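Hasurcombe College
Teaching Methods, Unit 6: Whole-class response with dry-erase paddles
Handout, 2019-06-05

What the paddles are for

A teacher who asks a question and takes hands up hears from one pupil. With paddles, every pupil writes a short answer and holds it up at the same moment. The teacher reads along the rows and decides whether to move on or go back.

Questions that suit them

Short answers only: a number, a word, a sign, a quick sketch. Answers of up to four words can be read from the front if the writing is large. Anything longer belongs in the exercise book.

Running a round

Read the question out twice. Boards stay face down on the desk while pupils think. On "write", they turn them over and start. On "show", they hold the handle and raise the board to chin height. Do not comment on answers until all the boards are up. Pupils who wait to copy a neighbour are usually put off by a firm "show".

Leave boards up long enough to read the back row. If answers differ, pick two and ask the class to compare them without saying which is right.

Giving out and collecting

One paddle, one pen and one cloth per pupil. Pens go back with their caps on. Boards are wiped before they are stacked, handles all facing the same way. In the Godinho room the sets are on the lower shelf; in Plunport they must be signed out at the desk.
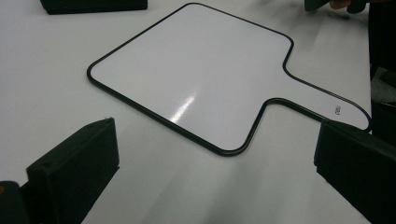
Blank dry-erase paddle with a black rim, on a white tabletop

Gloss and glare

A glossy white board throws back a streak of light when it catches a lamp or window. Ask pupils to tip the top edge forward a little. Check from your own place at the front, before the lesson, with one paddle held up at a desk in each row.

For next time

Read the Zoldale lesson plan and write six paddle questions for your own subject.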